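Las normas de seguridad para robots en tiendas llegan tarde y miran donde no deben

Llevo tiempo leyendo pliegos y manuales de robots para el pequeño comercio, y casi todos repiten el mismo esquema: velocidad máxima, fuerza máxima, distancia a las personas, botón de parada. Son capítulos necesarios, heredados de la fábrica. Pero en una frutería el robot pasa la jornada tocando género que alguien se va a comer, y de eso los documentos dicen muy poco.
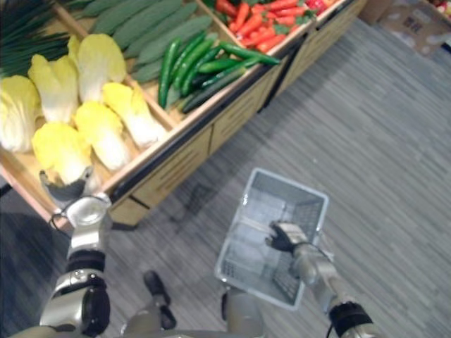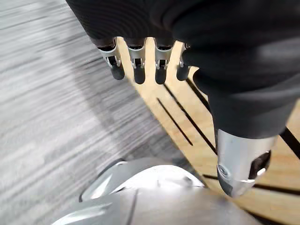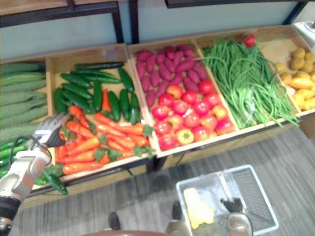
El borrador de buenas prácticas que la asociación Umovlow puso en circulación en julio es el intento más serio que conozco. Tiene 40 páginas. Dedica más de la mitad a las personas, lo cual me parece correcto, y página y media al contacto con alimentos. En esa página y media se dice que las superficies de contacto deben ser «adecuadas» y que la limpieza se hará «con la frecuencia necesaria». Con esa redacción, cualquier empresa cumple y ningún inspector puede comprobar nada.

Propongo empezar por las manos. Una mano robótica con dedos articulados tiene bisagras, tornillos y huecos, y muchas veces lleva una funda de tela en la palma. Cada una de esas partes acumula cosas distintas. La tierra de una patata entra en una articulación con mucha facilidad y sale con bastante dificultad. El jugo de un tomate reventado empapa un tejido y allí se queda. La norma debería obligar al fabricante a decir qué piezas se desmontan, con qué producto se lavan y cada cuántas manipulaciones. Pongo una cifra para que haya algo que discutir: cambio de funda cada 1000 agarres, o al cierre de la tienda si se llega antes. Puede que 2000 sea suficiente para género seco. Que lo demuestre quien lo venda.

El segundo asunto es la fuerza sobre el producto. Los límites que se citan siempre están pensados para no hacer daño a una persona, y un apretón inofensivo para un brazo humano deja un melocotón inservible. La zanahoria lo aguanta casi todo, el tomate maduro casi nada. Un solo valor para toda la tienda no sirve. Haría falta una tabla por familias de género, corta, revisada por gente que haya trabajado en un mercado.

El tercero es la cesta. Un robot que prepara pedidos usa las dos manos, una para coger y otra para sostener el recipiente, y los ensayos suelen medir solo la primera. Cuando se evaluó el sistema Drurholm en la tienda piloto de Futthorpe se registraron 959 recogidas, y el informe detalla el resultado de cada agarre. Sobre la cesta no hay una línea: si se inclinó, si golpeó el mueble, si el producto cayó desde demasiada altura. Un cliente que recibe los tomates aplastados no distingue qué mano tuvo la culpa.

El cuarto, y aquí sé que tengo menos apoyo, es el suelo. Una hoja de col o un tomate que se cae es un riesgo para quien pasa por delante y también para una máquina con patas. Las personas de la tienda lo recogen sin que nadie se lo mande por escrito. Al robot hay que escribírselo: detectar lo que ha caído, detenerse y avisar. El borrador menciona los obstáculos en general y los trata como algo que ya estaba allí, nunca como algo que la propia máquina ha tirado.

Me han objetado que tanto detalle encarece los equipos y deja fuera a los fabricantes pequeños. La empresa Sales lo planteó así en sus alegaciones: pide una norma de principios y que cada instalador redacte su procedimiento. Entiendo el argumento del coste. Sin embargo, un procedimiento propio por instalador significa que el tendero con dos robots de marcas distintas tendrá dos manuales de limpieza que quizá se contradigan. Ese coste también existe y lo paga él.

Tampoco pido que se espere a tenerlo todo cerrado. Se puede aprobar ya la parte de personas y dejar un anexo de alimentos con fecha de revisión, siempre que el anexo sea obligatorio desde el primer día. Los ensayos deberían hacerse con género de verdad, en muebles como los de una tienda y con los productos mezclados como suelen estar. Las piezas de plástico valen para ajustar el movimiento y no informan sobre la suciedad ni sobre los golpes.

El plazo de alegaciones al borrador sigue abierto. He enviado las mías con estos cuatro puntos y con la tabla de familias de género a medio rellenar, a falta de las verduras de hoja.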